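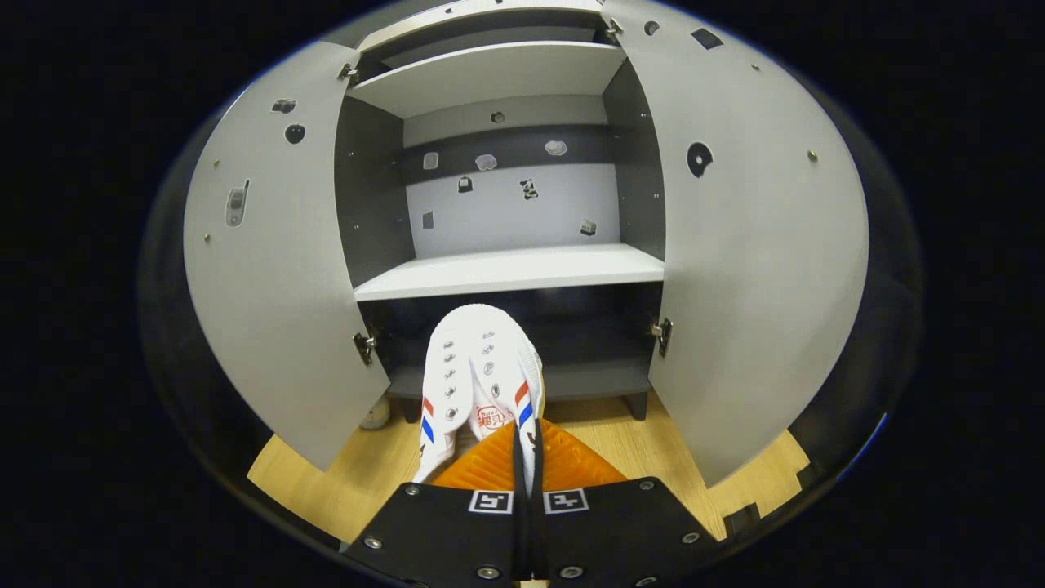

Jeanie Gunn
Equipment reviewer

I went to the open day at Jasholm in April to try the Kaveren, a hand-held gripper used for teaching robots household jobs. The company had set up several stations with ordinary furniture, and visitors were allowed to work the tool themselves. I spent most of the afternoon with it. This review covers the gripper and, more briefly, how the day was run.

The idea is simple. A person holds the gripper, does a chore with it, and a camera on the tool records what happens. The recordings are then used to train a robot arm that carries the same fingers. You don't drive a robot at any point while recording, so the learning curve is short. I had a five-minute introduction from Chih-ming Leung, who ran the station, and then I was on my own.

The job I spent longest on was putting shoes away in a gray two-door cabinet. The shoe was a white sneaker with metal eyelets and no laces in it, with red and blue stripes on both sides. You take hold of it low down, keep it upright with the sole toward the floor, and bring it into the lower compartment under the middle shelf.

The orange fingertip pads are the best part of the tool. They are ridged and wedge-shaped, and they bend a little around whatever you close them on. My grip on the sneaker held well on most tries. When I dropped it, the cause was usually that I had taken hold too near the toe and the heel swung down. Leung suggested closing on the middle of the shoe and waiting a moment before lifting, and that fixed most of it.

The black fingers are flat and held together with a lot of small screws. They felt stiff and I noticed no play in them. Each one has a square black-and-white marker just below the pad, which the software uses to work out how far apart the fingers are. Keep your other hand away from the markers. I covered one twice while steadying a shoe, and both recordings had to be thrown out.

Weight is the main complaint. The first ten minutes are fine, but the lower compartment is close to the floor, and reaching into it means crouching with your arm held out in front of you. By the end of my session my wrist was sore. A person doing this for a full shift would want a strap or a second handle – Jasholm offers neither at the moment. I tried it left-handed as well and found the trigger awkward to reach.

The view is wide, and wider than I expected when I saw the playback. With both doors swung open, the recording takes in the doors, all three shelves, and a good piece of the wood-grain floor. It bends straight edges, and the area outside the circle is black. That takes some getting used to if you are checking your own work, but the shoe and the two pads stay easy to see.

Software setup was done for us, so I can't say much about it. Starting and stopping a recording takes one button. Playback came up on a laptop within 7 seconds each time I asked for it. The battery was changed once while I was there.

A second station, run with a partner firm called Baststead, had the robot arm doing the same shoe job on its own. It had been trained on 300 recordings. I watched it put away several shoes in a row, slowly, and then miss the edge of the shelf and stop. The staff reset it and carried on without any fuss. I would have liked more time there, but the line was long and each group got a single run.

The talk at 2 p.m. was too technical for a general crowd. Most of it was about file formats. The handout was better and includes a clear page on how to hold the tool and what spoils a recording.

The kit on show costs $2083 with one pair of pads. Replacement pads are sold separately, and they will wear out before anything else does. For a lab or a small workshop that needs a lot of recordings of everyday handling, I think the price is fair. The grip is good and new users can be working in minutes. Anyone planning long sessions near floor level should try it in person first. Jasholm lends out demonstration kits on request.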